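# Pre-session check, hand-held gripper units – garment handling set

Site: Trendammont, bay 5
Date: 2018-05-21
Task family: Flirklow (shirts, hem and sleeve grasps) 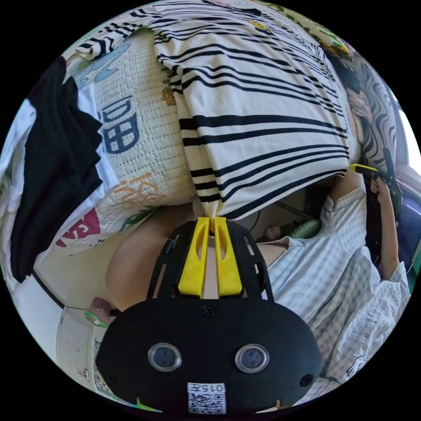

Units are checked before the first take and again after the midday break. Mark each line OK, FAIL or N/A. A FAIL in section A stops the session. A FAIL in section B can be put right on the spot and noted.

## A. Gripper units

- [x] **Fingers close level, tips meet.** OK. Unit 015 pinches the hem without slipping on the test cloth.
- [x] **Finger slots free of cracks.** OK.
- [x] **Front face screws tight.** OK. Centre screw on one unit was a quarter turn loose – tightened, no thread lock applied.
- [x] **Both front lenses clean.** OK after wiping. Lint builds up quickly with cotton.
- [ ] **Label and QR code scan first time.** FAIL on one spare. Spare withdrawn, new label requested from Løken.
- [x] **Battery above 40 per cent.** OK, lowest reading 77.

## B. Work area

- [x] **Cables clear of operators' feet and elbows.** OK. One run re-taped behind the table.
- [x] **Operators' hands clear of the finger travel.** OK. Grip by the handle only.
- [x] **No pins, tags or loose buttons on garments.** OK. One shirt set aside with a pin left in the collar.
- [ ] **Walkway kept clear.** FAIL, stock bags. Moved before the start.

## C. Recording

- [x] **Both units of a pair on the same clock.** OK.
- [x] **Storage free for the full block of 384 takes.** OK.
- [x] **Failed grasps kept and flagged.** OK. Do not delete dropped hems; the Palta model is trained on them as well.
- [ ] **Striped and plain garments alternated.** FAIL. Morning list had all the striped items together. Order changed for the afternoon.

## Comments

Hem grasps are being taken too deep. Operators should pinch the edge and lift – bunching the cloth first hides the seam from the lenses and the take has to be flagged.

Finger pads are due for replacement in September. Until then, check for wear at every session and record the unit number.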